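七月、水曜

朝から蒸す。届いていた箱を三日も玄関に置きっぱなしにしていたが、編集部から「進捗いかがでしょうか」という、あの疑問符まで丁寧なメールが来たので、観念して開けた。Stornenの手持ちグリッパーのキット、貸出期間つき。要するに、人間が手で握って動かし、その動きを記録してロボットに覚えさせるための道具である。ロボット本体は入っていない。入っていたら玄関に三日も置けなかっただろうから、そこは助かった。

説明書は英語とドイツ語で、日本語は保証の項だけ。壊したときのことだけは母語で読ませてくれるらしい。親切なのか脅しなのか判断に迷う。組み立てはほとんど済んでいて、指先のゴムをはめて、付属のアプリに登録すればおしまい。登録のほうに手間取った。パスワードに記号を入れろと言うので入れたら、その記号は使えませんと返ってくる。使える記号の一覧はどこにもない。四つ目で通った。メモしておかないと来週の自分に恨まれるので、冷蔵庫に貼った。セキュリティとしてはどうなのか。

重さは508グラム。これは台所の秤で量った。製品紹介のページには「羽のように軽い」とある。どこの鳥だ。最初の五分は確かに軽い。二十分たつと、手首が鳥の種類について考えはじめる。

午前中は机の上でペンやら消しゴムやらをつかんだ。引き金を引くと両方の顎がすっと寄ってくる。この寄り方は気持ちがいい。歯医者の器具とクレーンゲームの中間のような手ごたえで、用もないのに何度も開閉してしまった。レビュー原稿に「つい開閉したくなる」と書いたら消されるだろうか。消されるだろうな。去年のEberhardの吸着式のときは、「掃除機に手を吸われた幼少期を思い出す」という一文が無言で消えていた。

昼は素麺。薬味のねぎをグリッパーでつかもうとして、食べ物はやめておこうと思い直した。借り物である。

午後、床へ移動。Dustbergという名の「片付け課題集」がキットに付いてくる。課題は全部で9種類、それぞれに星で難しさがついている。タオルをたたむのが星五つで、物をくず入れに入れるのが星一つ。私の生活では両者の難しさにそこまで差はないのだが、ともかく星一つから始めた。 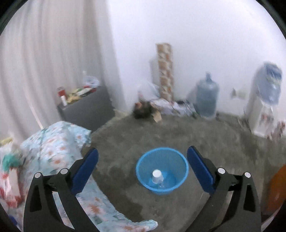
文・本人（レビュー用の下書きを兼ねた日記）

水色のメッシュのくず入れに、白いカップと透明なボトルを入れる。字で書くとこれだけのことだ。カップは逆さまになって底のほうに収まっている。課題集は向きについて何も言っていないので、これで合格のはずである。人の手でやれば一秒の仕事を、青い指先がちゃんと届く角度を探して、腰を曲げ、膝をつき、また立つ。夕方には膝に絨毯の毛足の跡がついていた。

難しいのはつかむほうより放すほうだ。つかむときは多少ずれても、両側から挟む勢いで物のほうが折れてくれる。放すときは、こちらに「ここで手を離すぞ」という決意がいる。迷いながら開くと、その迷いまで律儀に記録される。将来どこかのロボットが、カップをくず入れの上に持っていって、一拍ためらってから放すとしたら、それは私の責任である。先に謝っておく。

毛足の長い灰色の絨毯は、こういう仕事にはあまり向かない。背の高いものを立てて置こうとすると、毛の上でどうにも心もとない。固い床でやるべきだったのだろうが、課題集の序文には「普段どおりの部屋で行ってください」とわざわざ太字で書いてある。普段どおりなら任せてほしい。戸棚の上は物でごちゃごちゃだし、段ボール箱は壁ぎわで少し傾いて積み上がっているし、その足元には片付けきれない一山がある。花柄の掛け布団は角がだらりと絨毯のほうへ垂れている。片付けの課題をするにあたって部屋を片付けてはいけないという決まりほど、心の休まるものはない。

一回ごとに、始めと終わりで引き金を二度引く。これが区切りの合図になる。設計した人の頭の中ではたぶん美しい作法だったのだと思う。実際には、物をつかみ直すつもりで二度引いてしまい、そこで一回分が終わる。今日はこれを6回やった。アプリは終わるたびに「すばらしい！」と表示する。何もつかんでいないのに褒められたのは久しぶりで、少し嬉しかったことを正直に書いておく。

指先のゴムについて。青い。しなやかで、つるつるしたものにも食いつきがいい。ただ、うちの絨毯の繊維にも食いつきがいい。三十分もやっていると、指先にうっすら灰色の毛が生えてくる。ガムテープで取れるが、説明書には「粘着物を使用しないでください」とあった。読んだのは取ったあとだった。保証の項を日本語で読み返した。粘着物については書かれていなかったので、そっと閉じた。

値段の話もしないといけない。Stornenは本体を売らず、月ぎめで貸す方式をとっている。料金は月に2000円で、課題集つき。思ったより安い。安い理由は契約書の中ほどにあって、記録した動きは先方の学習用に使ってよい、という欄に印がついた状態で画面が出てくる。外すこともできる。外すと料金が変わるらしいのだが、いくらになるかは「お問い合わせください」。この手の「お問い合わせください」で安くなった経験がない。原稿ではここをきちんと書くこと。冗談を減らしてでも書くこと。

比べる相手として名前が挙がるのはUllovwoodのほうだろう。春に触ったときの帳面を引っぱり出してみたら、「握りはよい、音がうるさい、隣から苦情」とだけあった。過去の自分は本当に頼りにならない。音だけで言えば今回の勝ちで、夜にやっても怒られそうにない静かさだ。握りの形はあちらのほうが手になじんだ気がする。気がする、では記事にならないので、もう一度借りられないか聞いてみる。

四時ごろ、給水器の水を飲みに行って、持ったままのグリッパーでコップを取ろうとしている自分に気づいた。片手が空いているのに、である。道具に慣れるというのはこういうことかと感心しかけたが、単に疲れていたのだと思う。

夕方、記録をまとめてアプリから送った。送信に妙に時間がかかり、その間に洗濯物を取り込み、風呂を洗い、結局この日いちばんの片付けが進んだ。もちろんグリッパーは使っていない。

いまのところの評価。初めて触る人に勧めるかと聞かれれば、勧める。組み立てで泣かされないし、動きが素直だ。長い時間使う人には、手首を支える何かがほしい。別売りでそういうものがあるのか、明日サイトを見る。引き金の二度引きについては、設定で変えられないかも調べる。変えられないなら、これは短所の一番目に書く。

書き出しが決まらない。「家事を機械に任せたいと思ったことはないだろうか」で始めるのだけは避けたい。これまでに三回使っている。

晩は冷やし中華。右手首に湿布。明日は星二つ、引き出しの開け閉めから。うちの引き出しは人間でも開かないのが一つあるので、まずそれをどうにかする。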